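Bonjour à toutes et à tous,

Je me permets d'ouvrir un sujet parce que je tourne en rond depuis septembre. Nous avons une petite salle d'eau à l'étage, sans fenêtre, avec une douche d'angle, et malgré tous mes efforts il y flotte une odeur de linge oublié. Les serviettes sentent le renfermé au bout de deux jours, et les joints du bas de la douche noircissent plus vite que je ne les frotte. J'ai essayé le vinaigre, le bicarbonate, une bougie parfumée (ne riez pas), et même un absorbeur d'humidité de la marque Turnurar, qui s'est rempli à une vitesse assez décourageante. La VMC tourne, je l'entends. Faut-il faire venir quelqu'un, ou y a-t-il des habitudes à changer d'abord ? Notre budget est modeste, la chaudière nous a déjà bien occupés cet hiver.

Merci d'avance à ceux qui prendront le temps — et pardon pour la longueur !

*Posté par **Mirabelle_du_29***
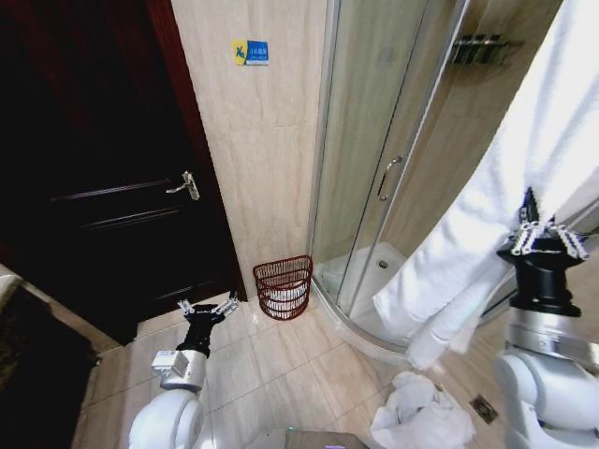
## Réponses

**tonton_siphon**

La bouche de VMC est encrassée, neuf fois sur dix. Démonte, lave à l'eau savonneuse, remonte. Test de la feuille de papier toilette : si elle ne colle pas à la bouche, ça n'aspire pas. Le bruit ne prouve rien.

**LesBainsDeKustura**

Bonjour Mirabelle, et bienvenue sur le forum !

Je compatis de tout cœur, j'ai vécu cinq ans avec une salle de bains aveugle dans notre ancien appartement de Koltavville, et j'ai fini par bien la connaître. Je rejoins tonton_siphon pour la VMC, mais je regarderais aussi le bas de la porte. L'air aspiré en haut doit bien entrer quelque part, et si la porte frotte presque le sol, votre ventilation travaille dans le vide. Chez nous, un menuisier l'avait rabotée en un quart d'heure et la différence s'est sentie dans la semaine.

Pour les serviettes, voici ce qui a marché à la maison :

- les étendre à plat sur toute leur largeur, jamais en boule ni pliées en quatre sur un crochet ;
- les faire sécher dans une autre pièce quand il pleut plusieurs jours de suite ;
- oublier l'adoucissant, qui gaine les fibres et les empêche de boire comme de sécher ;
- les laver à 60 °C quand l'étiquette le permet, et vider le tambour tout de suite après.

Un petit coup de raclette sur les parois après la dernière douche aide énormément, je vous assure, et les enfants trouvent même cela amusant (les premiers jours, du moins). Quant aux joints déjà noirs en profondeur, n'y passez pas vos dimanches : il vaut mieux les retirer et refaire un cordon de silicone sanitaire, en laissant sécher le temps indiqué sur la cartouche.

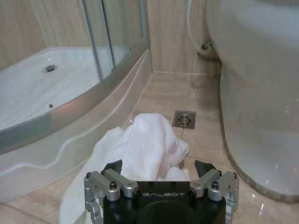
**Cho**
*Membre bricoleur, rubrique Salle d'eau*

Bonsoir, j'arrive après les autres et tout ce qui précède me paraît juste. J'ajouterais la bonde. Une odeur de renfermé vient parfois du siphon de douche, où s'accumulent cheveux et savon, et l'on accuse les serviettes à tort. Soulevez la grille, retirez la cloche si le modèle le permet, brossez le tout et rincez longuement à l'eau chaude. Si votre douche sert peu, versez-y un verre d'eau de temps en temps pour que la garde d'eau reste en place.

Je vous conseillerais aussi un petit hygromètre, cela se trouve pour 9 euros. Notez la valeur avant la douche, puis deux heures après. Si elle ne redescend toujours pas une fois la bouche nettoyée et la porte détalonnée, il sera temps de faire contrôler le caisson et les gaines. Une gaine écrasée dans les combles, c'est bête mais c'est fréquent, surtout après des travaux d'isolation.

Dernière chose, attendez que tout soit sec avant de poser le silicone neuf. J'ai refait le mien deux fois pour avoir voulu aller trop vite.

**Mirabelle_du_29**

Merci mille fois à tous les trois ! La feuille de papier est tombée tout droit dans le lavabo… Je démonte la bouche mardi et je reviens vous dire.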